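The Good Plate

My sister comes home on the 103 bus, which stops at the bottom of our street at 2 if the driver has not waited for the school children. She has been working at the Kan warehouse since February. In all that time she has eaten from paper bags, so my mother went to the market and bought too much fruit.

She tipped the bag out onto the flowered cloth and let it go where it wanted. Oranges, green fruit, the little red ones my sister used to steal from the neighbor's yard. Then she fetched the plate with the gray flowers on the rim and set it down next to all of it.

"You do it," she told me. "My hands are tired."
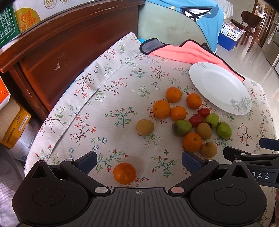

The Sofa

My father was supposed to sweep. He swept as far as the sofa and then he lay down on it. The houndstooth cover was new, or new to us. My mother had paid 300 for it at Drelteck and she did not like anyone to lie on it, but she let him be.

I put an orange on the plate and took it off again. The brown ones rolled. My mother said the big things go first and the small red ones go last, where they can be seen. Her own mother had done it that way. I said my sister would not look at it, she would just eat.

"She'll look," my mother said.

So I started over. The bus would be passing the Mumix sign by then, and after that there were only the bridge and the long hill.

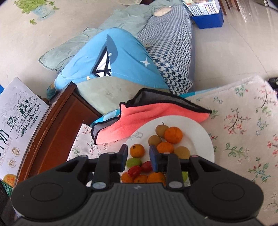 My mother leaned over and turned one of the oranges with a finger. Then she turned it back. She asked my father if he could hear the bus and he said no, and she asked him if he was asleep and he said no to that too.

I went to the window. A woman was walking up the hill with a suitcase – not my sister, someone older. Behind her the road was empty as far as the bend.

"Put the kettle on anyway," my mother said.

I filled it and lit the stove. When I came back she had taken off her apron and was sitting very straight, facing the door.

© Gistitine Stories | Contact | Back to top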